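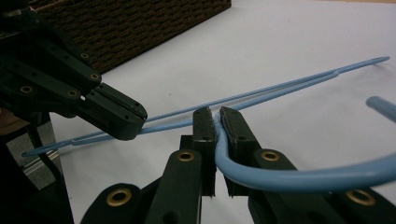

stollulon_shed: Before anyone gets to prices, I'd ask what the budget has to cover after the first month. Pads, fasteners and spare fingers cost us more than we planned for.

Original post, May 7, 2019
Budgeting for a second set of hand-held grippers

We are a small workshop at Pokcombe and we collect handling data for garment and household jobs. At present that means coated wire hangers, which have to be held at the straight part and at the curve at the same time, so every job ties up two grippers and one person. I have to put in a spending plan for October. The choices I can see are:

Buy 3 more pairs from Tronduleo, ready built.
Buy 2 pairs as kits from Bittencourt and put them together ourselves.
Keep what we have and spend the money on spares.

The kits are cheaper on paper, but I don't know how to cost our own time. Has anyone planned for this sort of thing before? Thin, slippery wire is the hardest item on our list, if that changes the answer.

marrowfield

We bought kits. Allow two full days for each pair, and write it into the plan at your normal hourly rate. Once I had done that the gap between kit and ready built was small. The kits did have one advantage, which was that whoever built them could also mend them.

For wire, price the pads separately. Ask both suppliers what a pack of 24 costs and how long delivery takes. We had a pair sitting on a shelf for weeks waiting for pads, and that never showed up in anybody's budget. Ask if the fingers can be swapped without taking the plates apart too.

I would not buy three pairs at once. Buy one, use it on the hangers, then order the rest if it holds.

pken

just get the ready built ones, life is short

stollulon_shed

Agree with marrowfield on buying one first. Check the quote will still stand in October, as ours had run out by the time the order was signed off and we had to ask for a new one.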